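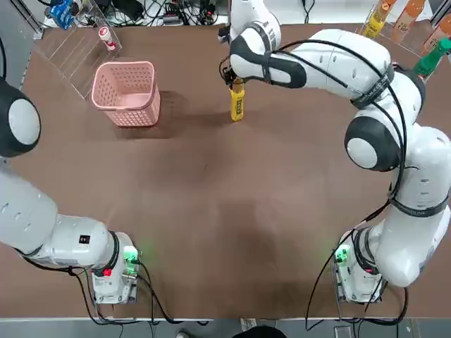
Cleditari Opens Its First Bottle Return Counter in Alvarado, and Yes, We Want Your Sticky Ones

ALVARADO, Sep 12, 2023 - I've been putting off writing this because every time I sat down, something in the back room needed fixing, but the doors are open now so I'd better get on with it. Cleditari, the little sauce and dressing company I started out of a rented church kitchen, has opened a return and refill counter at 111 Canal Street in Alvarado. We're calling the program Wevivness. My sister came up with the name, I argued against it for most of a month, and now I can't imagine calling it anything else.

If you've bought our hot sauce, our honey mustard or our salad dressings, you already know we're fussy about glass. I love a glass bottle! What I don't love is how many of them get used for one batch of wings and then end up in the trash, or sit under a sink for years (I have a whole box of them at my own house, so I'm not pointing fingers). With Wevivness you bring the empties back to us, you get credit toward your next purchase, and we wash, check and refill whatever is still good.

How it works

Bring your bottles to the counter with the caps on, if you still have the caps. Give them a quick rinse at home if you can. They don't have to be spotless and you don't need to scrub off the label, we have a soak for that and it does a better job than your thumbnail. Somebody at the counter will look them over, add the credit to your name, and you can spend it right then or let it pile up. No app, no card to lose. We write it in a book and then we type it into the computer at closing.

We take any Cleditari bottle of any age, including the old tall ones with the green label that we stopped making. We also take glass from other food makers as long as the neck fits our filling line, and there's a wooden gauge on the counter so you can check for yourself. Please don't bring us anything that held medicine, cleaning products or motor oil. I'm only mentioning the motor oil because we've already had the conversation once.

Chipped rims go to recycling, no exceptions. A bottle can look perfectly fine and have a nick you only find with your finger, so we check every rim by hand under a good light before it goes anywhere near the washer.
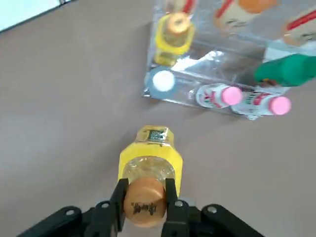

Caps are the part people ask me about most. We don't reuse them for anything we sell. The liner inside a cap picks up smells, and once it has held garlic it will hold garlic forever, which is great if you're buying garlic sauce and pretty awful if you're buying raspberry vinaigrette. Every refilled bottle leaves with a brand new cap. The old ones get sorted by material and picked up along with our cardboard, and I'm told a couple of teachers in town would like first dibs on the brightly colored ones for art class, so they may have a second life after all.

What we learned in the trial

We ran a small trial starting in April, mostly with our market regulars, and I went in thinking we'd be lucky to get a few crates. We got 200 bottles back from the first stretch of it! Of those, 43 couldn't be used again, mainly because of chips at the rim and a few with cracks near the base. The rest were washed, filled and sold, and several of the same people bought them all over again. I got a real kick out of that.

We also learned that our old label glue was terrible. It was made to stay on in an ice bucket, and boy, did it. The new labels come off in warm water in one piece. They wrinkle a bit more easily in the fridge door, so if yours looks a little tired, that's why, and the sauce is fine.

The other surprise was the smell. A room full of unwashed mustard bottles in a warm week is something else. We've put in a bigger fan and moved the holding racks closer to the back door, and the folks at the shoe repair next door have been extremely patient with us. Thank you, truly, and your mustard is on the house.

A new sauce to go with it

I couldn't open a counter with nothing new on it, so we're also launching Prumusel, a plum and mustard sauce I've been fiddling with for longer than I care to admit. It's sweet up front with a slow heat behind it, and it does wonderful things to a pork chop. I also put it on grilled cheese, which my family thinks is wrong. It comes in two strengths, regular and hot, and for now it's sold only at the Alvarado counter and only in returned bottles. When we run out of bottles we run out of Prumusel, so raid your cupboards.

Because those bottles come from all over, they won't match. Some are squat, some are long-necked, and the fill level will look different from one to the next even when the amount inside is the same. The weight is printed on the label, so go by that.

Shops and restaurants

If you run a kitchen or a store within delivery distance, we'd love to collect from you too. Our driver can leave an empty crate with your regular order and take the full one away on the next trip. You'll need a spot out of the sun and someone on your staff who'll keep broken glass out of it. Credit goes straight onto your invoice. We can't add many new stops before the holidays, so get in touch early if you're interested and we'll put you on the route when there's room.

Visiting us

The counter is at the side entrance, past the loading door, and there's short-term parking along the fence. If you've got more than a couple of crates, call ahead so we can have a cart ready for you. Tasting spoons are out whenever we're open, and kids are welcome as long as they stay on the shop side of the yellow line.

About Cleditari

Cleditari makes small-batch sauces, mustards and dressings in Alvarado and sells them at markets, in independent groceries and from its own counter. Samples of Prumusel are available to food writers on request. Press questions come straight to me at the shop, and mornings are best, before the washer gets going and I can't hear the phone.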